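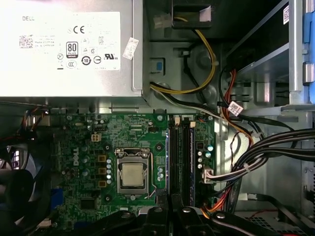 Wrist view into a Dell desktop: processor exposed, cables lying over the right side of the board, gripper fingers at the bottom.

Print this article | E-mail this article

Filed under: Automation / Standards and Practice

Hands in the case: writing rules for robotic memory handling
By Ville Ikonen
June 24, 2025

Most safety documentation for a small robot arm deals with the person standing beside it. The risk assessment covers reach, speed, pinch points and the stopping function, and it is usually thorough. The product under the gripper gets a paragraph, often copied from a manual bench procedure that assumes fingertips, a wrist strap and a technician who can feel a module bind.

Farnness, which recovers and tests desktop computers, has spent the period since December replacing that paragraph with a written practice for robotic memory handling. The current draft runs to nine clauses. Michailidis, a consultancy in machine safety, reviewed it for conflicts with the cell's existing risk assessment and found two, both concerning who may reach into the case while the arm holds position under power. Both were settled in favour of the risk assessment.

The draft is worth attention outside Farnness because most of its content isn't specific to that cell. What follows is a summary of the clauses that caused the most discussion.

Grip and orientation

The first technical clause deals with how a module may be held. Finger contact is permitted on the bare laminate at the ends and along the non-contact edge. Contact with the gold edge is a reject condition, whether or not damage is visible afterwards. Contact with memory packages is allowed only if the grip force has been verified on scrap parts with the same finger pads.

A grip at one end leaves a long unsupported length, and any rotation about the fingertips is magnified at the far end. The draft accepts an end grip for extraction and transport. For insertion it asks for a measured tilt before descent, with the module brought parallel to its slot while still clear of the board. Correcting tilt after the contact edge has entered the slot is prohibited, as the slot walls then become the fixture and take the load.

Insertion force is limited in two stages. The approach limit is low enough that a module resting on a closed latch will stop the arm. The seating limit is higher and may be enabled only once depth confirms that the key notch has engaged. If the force signal is lost for longer than 200 ms in either stage, the arm holds position and asks for an operator. It does not retract on its own. Early drafts called for automatic withdrawal, and trials showed a partly latched module could be dragged out at an angle.
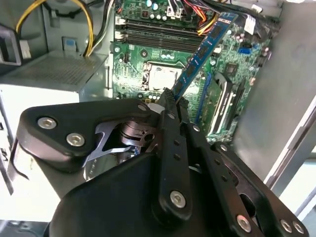 Static control at the fingers

Bench practice earths the technician. A robot cell needs the same reasoning applied to each part in the path, and the weak link is generally the last one. Painted plates, plastic spacers and bearings can isolate a fingertip from an otherwise properly bonded arm. The draft therefore requires resistance to be measured from the pad surface to the common point ground, with the gripper in its open, closed and mid-travel positions. A reading at the wrist flange does not count.

Clarner supplies the dissipative pads used in the cell. Farnness replaces them after 600 grips or at the first visible wear, whichever comes first, and records the pad batch against the shift. The figure is a house limit drawn from the firm's own readings and should not be borrowed by anyone using a different pad, force or module finish.

Chassis bonding is treated separately. A bare metal inner wall makes a convenient bonding point, but the black outer shell of a typical tower may be coated. The clip goes on bare metal, outside the swept volume of the gripper, and the operator confirms both before enabling motion.

Workholding and set-down

A tower lying on its side looks stable and is commonly left unclamped. The draft disallows this for any task involving seating force. Feet, rims and bezels mean that the case may bear on the table at only a few points, and a slatted extrusion surface reduces the contact further. Stops are required on two adjacent sides, and the case position must be taken again after every interrupted cycle.

The space beside the case receives equal attention. Where a fixture plate is used for parts, each pocket or slot must be assigned in the work instruction, and tall posts must be entered in the collision model at their full height. Printed fixtures are checked against a gauge when first made and again after any impact. An unassigned pocket is treated as an obstacle. Anything printed in ordinary, non-dissipative plastic may locate the case or tools but may not receive a bare module.

Transit paths between the case and the set-down position are to be planned over the sheet metal and the power supply in preference to the processor. With no cooler installed, the heat spreader and the socket frame are exposed to a dropped part, and socket repair costs more than anything else in the job.
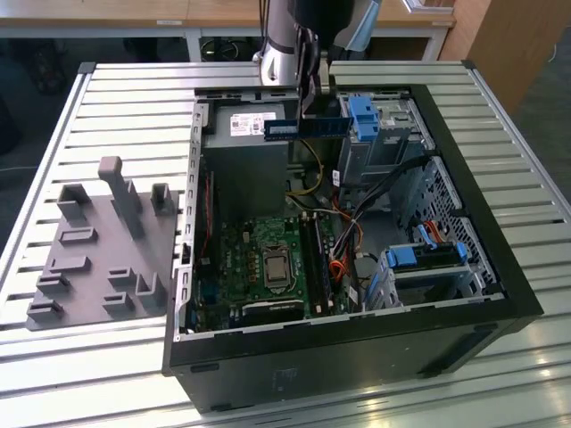 Cables as a hazard class

Of all the clauses, the one on wiring was rewritten most often. Cables in a used desktop follow no drawing. They sag, spring back when a tie is cut and change shape when a neighbouring connector is moved. Farnness logged 300 supervised cycles while drafting, of which 191 finished with no operator input. Cable contact led the list of causes for the remainder.

The resulting rule is simple to state. Wiring is to be mapped at the start of each cycle by the wrist camera and treated as having a keep-out margin on all sides. Where a bundle is tied, the tie may stay, provided the loom clears the slot ends and latches. Where it does not clear, a person dresses it by hand with the arm in a protective stop. Pushing wires aside with a gripper link is not permitted, even at low force, given how easily a loop can pass between two parallel fingers and be trapped on closing.

The inspection view must include the links as well as the fingertips. Bolt heads and notches in the brackets are catch points, and they sit well behind the point the operator is watching.

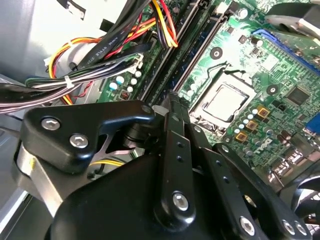
Records and open items

Each cycle produces a force trace, a pre-contact frame and a post-retraction frame. Farnness retains these with the unit's test result. Brovico, which buys tested desktops from the firm, had asked for video of every insertion; the parties settled on traces, with frames supplied for units that fail memory test on arrival.

Three items remain open. The draft has no agreed method for judging a latch that closes without a clear force step. It does not cover gripper changes in mid-shift. The wording on operator qualification is also unfinished, as Michailidis has asked for separate authorizations for dressing cables and for recovering a held module, and Farnness would like one.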